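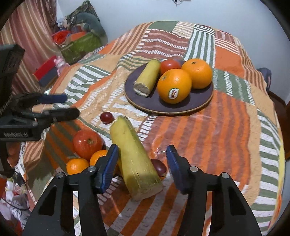 What does the workshop build?

Two-finger grippers for produce, in handheld and arm-mounted versions, along with the linkages, pads and control boards that go with them. All of it is designed and assembled in a shared workshop and in members' homes.

About Zollik

Zollik is a small shared workshop for people who build automation hardware outside of a job or a degree. Members pay by the month and keep their own projects. The shop supplies a drill press, a small mill, a bench supply, an oven for drying filament, and storage.

The main joint project is Bernorine, a parallel-jaw gripper driven by a four-bar linkage. Work on it began at a kitchen table and moved into the shop when the parts no longer fit in one drawer. The current design uses 2 fingers, 2 ridged pads and a single motor. Pads are molded from soft rubber and held on with screws, so a worn pad can be changed without taking the finger off. Pivot pins are steel and are pressed in with an arbor press.

Grip force is limited in the motor driver. The limit is set per item class, and the default is 20 newtons. Tomatoes need less. Firm citrus tolerates the default with no marking of the skin. A pad is retired after 300 closing cycles on the test stand, or sooner if the ridges begin to tear.

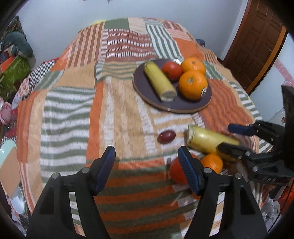
Nouri wrote in to ask whether a force limit alone was enough for ripe fruit, and argued that closing speed did more damage than final force: "I bruised more peaches on the approach than on the hold." The point was accepted. The July firmware slows the jaws over the last part of travel and reads motor current to detect first contact.

How we work

Bench tests use ordinary household surfaces and groceries. Round items, long items and mixed groups are run separately, and the results go into a shared log. Failed grips are logged with the jaw opening, the approach angle and the pad batch. Drawings are revised only from the log.

The log and the test scheduler run on Jandano, a small program written by members. It stores plain text files and can be copied to any computer in the shop.

Membership

New members complete a tool check before using the mill. Home builders may join for storage and log access only. The shop opens at 6 p.m. Pads and pins are sold at cost at the front counter.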